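Clistham Enameled Dutch Oven: six months in

Reviewed by Iolanda Miranda
September 12, 2024

I bought this pot in March after my old stockpot finally lost its second handle, and I've used it so much since then that my other pans have started gathering dust. It's the medium one, in dark blue, and it lives on the stove because it's too heavy to keep hauling out of the cabinet (and because I like looking at it, fine).

First thing I made was beans. Plain black beans, an onion, a bay leaf, garlic, lid on, lowest flame my stove will do. My old pot always scorched a ring right over the burner and I'd be scraping it for days. With the Clistham the bottom came out clean and the beans were creamy all the way through! I made them again two nights later just to check.

Bread is where I really fell for it. I do a no-knead loaf, overnight rise, pot heated in the oven first, and the crust comes out crackly and dark with those little blisters on top. My neighbor Jailson Brandão bakes a lot more than I do and he's borrowed it twice. He has a Valow that cost a good deal more and he says he gets the same loaf out of both. I believe him, though I haven't tried the Valow myself.

The lid fits well. It has small bumps on the inside so the steam drips back down over whatever you're cooking, and a pork shoulder I left in for most of an afternoon hardly lost any liquid. The knob is metal and gets very hot – keep a towel next to you. I forgot once and that was enough.

Browning takes patience. The enamel is pale inside, so you can see exactly how dark your onions are getting, but the pot wants a good long warm-up on medium before you put meat in. Crank it to high and things will stick. Once I slowed down I got the best chicken thighs I've ever made at home.

Cleaning has been easy so far. Warm water, a soft brush, and a paste of baking soda for the brown stains that build up on the bottom. There's one tiny chip on the outside rim where I knocked it against the faucet, my own fault, and it hasn't spread. 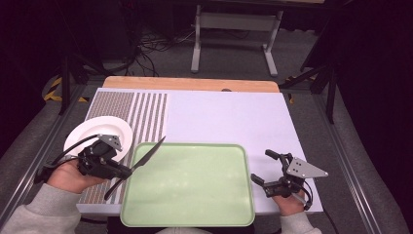

Serving and Table

I carry it straight to the table when people come over, and it keeps stew warm through second helpings. You'll want a thick trivet under it. Daiane Magalhães gave me a cork one that works great, and the ladle rests on a side plate. The side handles are wide enough for big oven mitts, which sounds minor until you're holding a full pot of soup.

What I'd change: the weight, mostly. Full of chili it's a two-handed lift and my mother won't touch it. I also wish the blue came in the smaller size, which for now is only sold in cream.

Would I buy it again? Yes, tomorrow! If you cook for one I'd look at the small version, but for four people and leftovers this size is perfect. Next up is Maiara Andrade's fish stew, if she ever writes the recipe down for me.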